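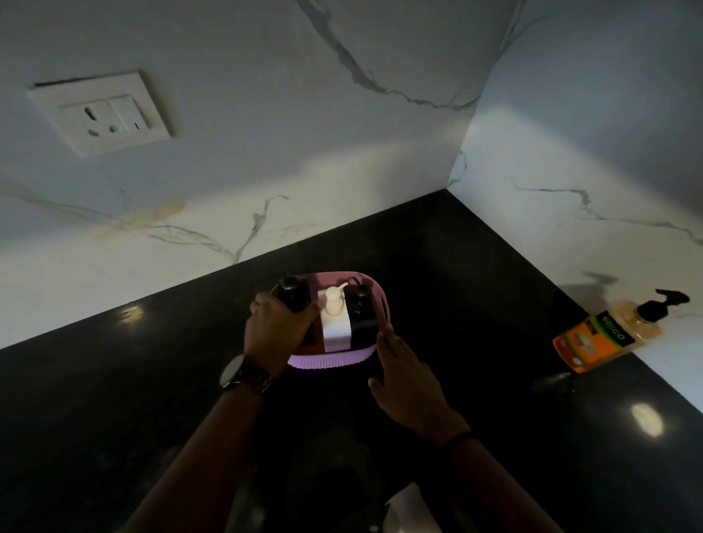

Eswood Kitchens & Tiling: Residential Team

Eswood started in 2000 as a two-person tiling business run by Gaetano Bassi and Teun Van Beek. We now fit kitchens, laundries and bathrooms in houses and units across Grultport and the surrounding suburbs.

Gaetano still does the measure and quote on most jobs. Jairo Tello looks after stone and benchtops, and Wilson Rengifo runs the tiling crew and trains our apprentices. Electrical and plumbing work goes to licensed trades we have used for years.

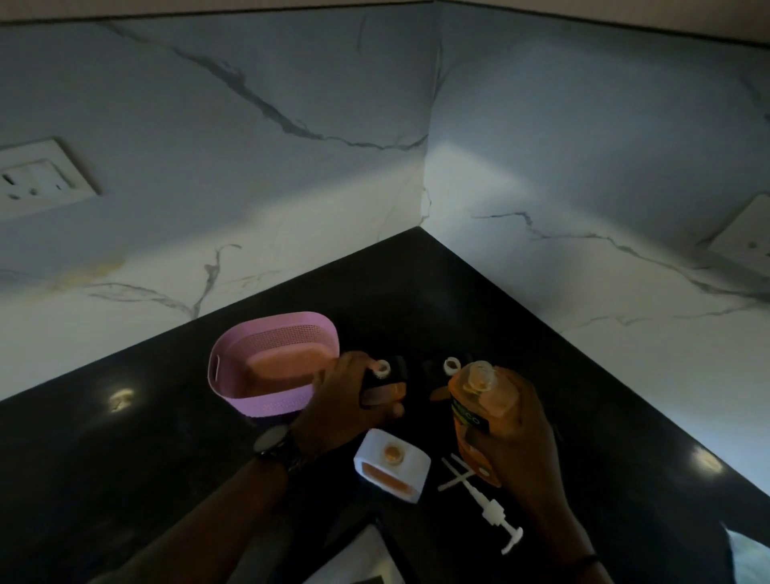

Black granite benchtop with marble-pattern wall tiles

Our showroom is on Benavides Street, next to the Hovorik paint centre, and has 300 tile samples you can borrow for up to 5 days. Parking is at the rear. For warranty questions on a finished job, ask for Gerrit Msimang in the office and have your invoice number handy.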